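Skastum Home Recording Board > Rooms, Studios and Engineers

Thread: Booking a day at Ramska, worth it or stay home?

tapehiss_mel
Four-piece, bass drums two guitars, one singer who also plays one of the guitars. We've got 300 dollars left in the band tin and Ramska will do a weekday for nearly that if we bring our own engineer. Option two is do the drums in my garage again. Last EP was the garage. Snare sounds like a biscuit tin, you can hear the neighbour's pool pump on track four. Anyone been in there lately? Website hasn't been touched in years.

gus_on_the_low_end
Did a day there in March. Live room is good. Not big but the ceiling's high enough that overheads don't go all boxy. Control room is a bit tired, the couch is a crime. Monitors fine. Ask which kick mic is working before you go, when we were there one of them was away being repaired and we got stuck with the other.

Skekeck
Save your money. 300 bucks buys a lot of rockwool. I treated my garage with timber frames and old doonas and you'd never pick it.

tapehiss_mel
Skekeck I have heard your garage recordings mate. Said with love

Skekeck
rude

plectrum_pete
Depends on the drummer. If yours can get through six songs in a day do drums and bass at Ramska and everything else at home. Guitars you can do in a cupboard. Vocals in the same cupboard with the coats left in. We did exactly that, drums done by 4pm, took the files home on a drive.

Take 2 drives. Not kidding.

gus_on_the_low_end
+1 on the drives

Lech Marciniak
Engineered at Ramska on and off for a few years so weigh this how you like. The room is the reason to go. The desk isn't. Half the channels on the left side crackle and everyone who works there knows which ones, so if you bring your own engineer get them in for an hour the night before. Load in is off the back lane, one step, heavy door. Book from 9 and you won't hit record until 11, that's normal, don't panic about it. Tune the toms at home the night before and then again in the room. New heads need to be on a couple of days early. People turn up with them still in the box and there goes the morning.

Also the headphone boxes only give you one shared mix plus a "more me" knob. Singer will complain. Singers complain.

tapehiss_mel
I am the singer

Lech Marciniak
Noted

Skekeck
So he's basically telling you the desk is broken and you lose two hours setting up. For 300. My point stands

plectrum_pete
You lose two hours setting up anywhere?? When was the last time you miced a kit in ten minutes and it was any good

Skekeck
Last week. 2 mics. Kick and one overhead. Sounded huge

gus_on_the_low_end
2 mics is fine if the drummer balances themselves. Most don't. Ours hits the hats like they owe him rent. You want close mics and options if it's a rock record.

tapehiss_mel
It's a rock record. Ish. Our drummer is loud on the hats too. What is it with hats

Lech Marciniak
Drop the hats an inch or two and use lighter ones. Darker ones too if he'll borrow some. No mic fixes it after.

vaduva_ruth
I run the desk at Văduva, the small place over the hardware shop, so obviously biased, but don't sleep on a rehearsal room booking either. Some of them will let you record if you bring an interface. Cheaper by the hour. Downside is the band next door, and there's always a band next door. Usually a covers band. Usually the same song.

Whatever you pick, do a demo of all six at the tempo you want and put the click numbers on paper. I had a lot in who argued over the tempo of song one until lunch. That's your budget gone, on a number.

plectrum_pete
the tempo argument. been there. we settled it by playing it slower and then nobody liked it

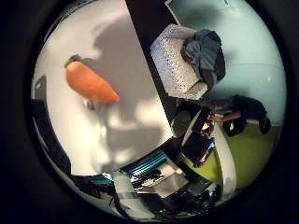 vaduva_ruth
Forgot percussion, and it's where cheap days get saved. Do your shakers and tambo at home, seperate from the drum day, one at a time, close mic, no rush. Don't burn studio hours on a shaker. And if you've got no shaker make one, rice in a jar, tape the lid. I've even had a bloke snap veg for a crunch on top of a snare, so a carrot like that one with the bit of green still on top would do nicely, get in close and keep the gain sensible. Celery's louder but stringy. Layer it low under the backbeat and nobody will know, they'll just say the chorus feels bigger.

Skekeck
Finally something I can get behind. Free percussion

gus_on_the_low_end
Not sold on the veg tbh. Every time I've done foley stuff under a snare it turned to mush once the guitars came in. Just hit a better snare.

vaduva_ruth
High pass it. Higher than you think. Mush is all low mids.

gus_on_the_low_end
Maybe. Will try it on the next one and report back

tapehiss_mel
OK so talked to the others. Going Ramska for drums and bass, rest at mine. Guitarist wants to do his amp there too and I've said only if we're ahead by 3pm, which we won't be. Lech are you free to engineer or have you retired from all that?

Lech Marciniak
Semi. Message me the date. Send the demos first, with the tempos, like Ruth said. And tell the drummer to bring a rug, theirs is shocking.

tapehiss_mel
Messaged. He has a rug. It has a burn in it but it's a rug

Skekeck
Still reckon the garage. Let us know how the snare comes out anyway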